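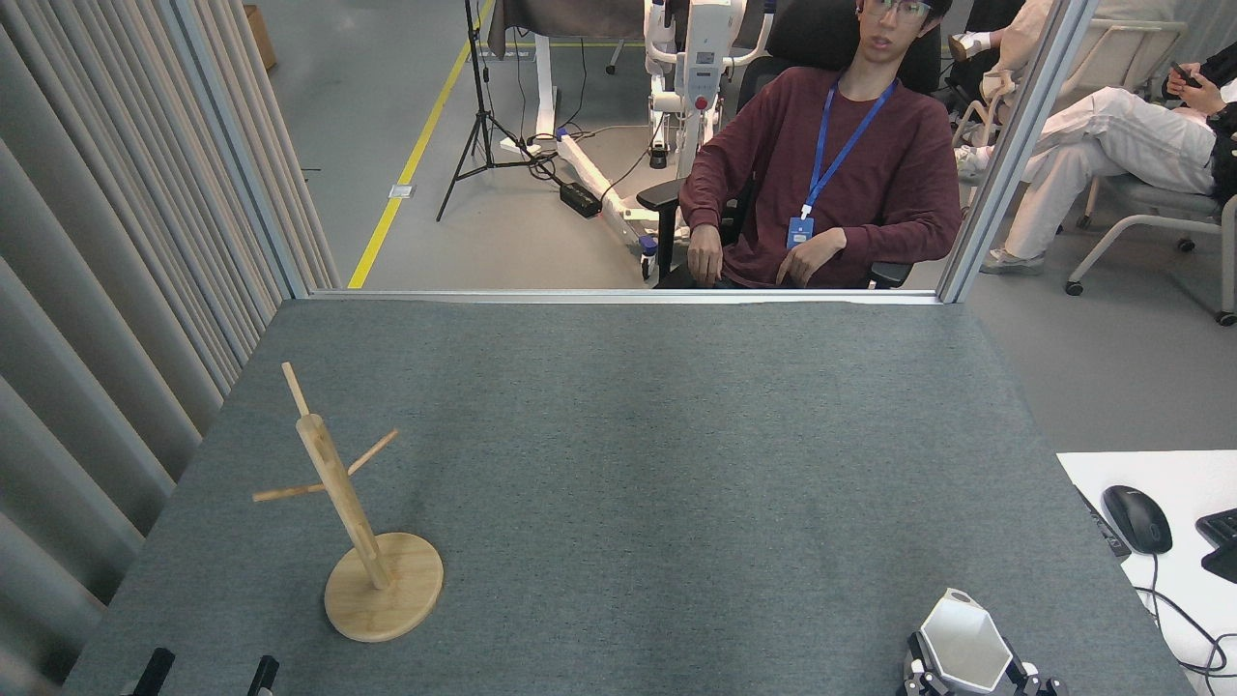 Mieczysław Lis wrote back after the last report that he could follow the spending but still could not tell what state the cell was in, and asked that this one deal with the machine first and the budget second. The order has been changed to suit.

Handholm cell, Proresholm site
Progress report to Brimgate
Nov 28, 2025

State of the cell

The two-arm cell is running. It has logged 859 hours since it was commissioned in February. It is set up for one task at present, handling the white hexagonal cup and the mug tree, and will stay on that task until the end of the grant year.

Both arms have the same black two-finger grippers they were delivered with. The arm controllers are on the software release agreed with Akpalu in the spring. We have put off the newer release until the calibration work described below is finished, so that we do not change two things at once.

Stops

Most of the lost time in this period came from the left gripper. It began closing short of its commanded position, first by a small amount and only after long sessions, then from a cold start. We replaced the finger joint screws and the fault came back within the week. Akpalu then had us open the gripper body, where we found the drive belt had worn on one side. A new belt was fitted and the gripper was re-zeroed. The fault has not shown up since.

The right gripper was opened on the same day and its belt was fine. We changed it anyway and kept the old one as a spare.

There were 171 stops in the period. The breakdown by cause is in the attached sheet. The largest group is grip force limit trips on the left side, nearly all dated before the belt change. The second group is network dropouts between the operator desk and the left arm controller. Those ended when the cable was replaced with one that has a locking connector.

Calibration

Head camera to arm calibration is now checked every Monday before the first session. In the summer it was done only when someone noticed the grippers landing off target, and two weeks of recordings had to be set aside as a result. The check takes less than half an hour. If the error is over the limit, the full routine is run and the old values are saved with the date.
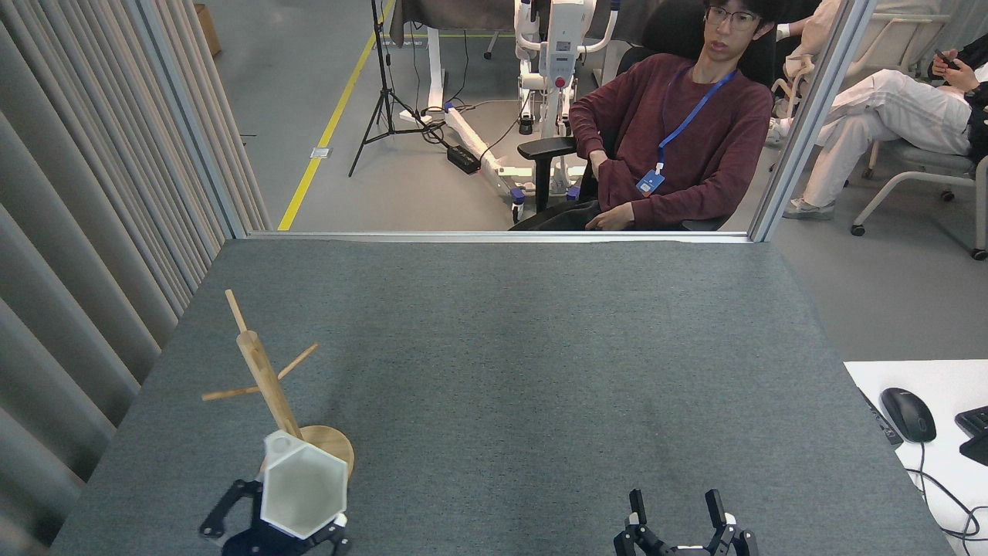

Page 3

Work surface

The table felt was replaced once. The first piece had been stretched by hand and developed a ridge near the front edge that tipped the cup on placing. The new piece was cut oversize and clamped under the edge on all sides. It is brushed at the end of each day and should last the rest of the grant year.

The start position of the mug tree is set from a printed template, which is taken off the table before the arms are enabled. The stand is light, and if a gripper catches the base the post leans. Operators have been told to let the run finish and mark it in the log, and to stop only if the stand is going over.

Routine care

Daily: brush the felt, wipe the finger pads, run both grippers through open and close, test the emergency stop.

Weekly: calibration check, torque check on the finger screws, look over the cable loops beside the operator desk for rubbing.

Every 2,000 cycles: open both gripper bodies and inspect the belts. This item is new. Akpalu's schedule has no belt inspection in the first year, and we have asked them to confirm whether ours is an isolated case. They have the worn belt and had not replied when this was written.

Spending

Spares are over plan by the cost of the two belts and one set of finger pads. Travel is under plan, as the second visit from Akpalu was done by video call. The total is within the approved amount and no transfer between headings is requested.

Next period

Hold the cell on the present task. Install the controller update in February, with two days set aside for recalibration after it. Order a second full gripper so that a failed unit can be swapped out and repaired off the cell. The quote is attached and needs Brimgate's approval before the order can be placed.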